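Hooks or a rail in a narrow hall wardrobe?

skatness_jo
We've got a tall white two-door wardrobe, the narrow kind, and I'm trying to turn it into somewhere for coats. I've been going back and forth for 3 weeks now. Hangers are tidier but the long jacket ends up bunched against the side, and if I use a plain hook the collar goes out of shape. What does everyone else do? Budget is low and I'd rather not drill more holes than I have to.

Rawiri McKinnon
Hook for the one you wear every day, hangers for the rest. I wouldn't bother with a rail in something that skinny, your coats would have to hang side-on and they'd rub on the doors.

uysal88
Disagree, sorry! A short rail is worth every cent. Mine is a cheap one, took me almost 8 minutes to fit, and I can slide things along to get at the back. Hooks always turn into a pile of coats on one hook.

skatness_jo
Okay, had a proper play with it. The olive-brown jacket is the one causing all the grief.

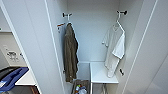
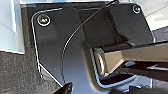
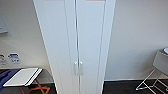
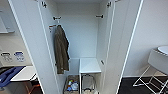
Re: Hooks or a rail in a narrow hall wardrobe?

listeo_fan
I like the jacket on the side wall, to be honest. It only comes down to the middle in the last photo and leaves you the right side free. With the two hangers up in the first one it looks a lot busier. And I'd keep that little white shelf thing down the bottom – good spot for hats and gloves.

uysal88
Still say rail. There's already a bracket on each side wall in the last pic, you're halfway there!

Rawiri McKinnon
Fair point about the brackets, I'll give you that. Measure between them before you buy anything, though. My neighbour's was a funny width and she had to cut a longer one down with a hacksaw.

skatness_jo
Ha, I own a hacksaw. Might leave the jacket on its own and try a rail in November when the big winter coats come out. The basket can go in the laundry for now.

Comments (3)

mel_t: Same colour wardrobe here, we stuck felt pads inside the doors and they close much quieter.

Zodia: Is yours fixed to the wall? Please do that if you've got kids.

gumboot: Team hook.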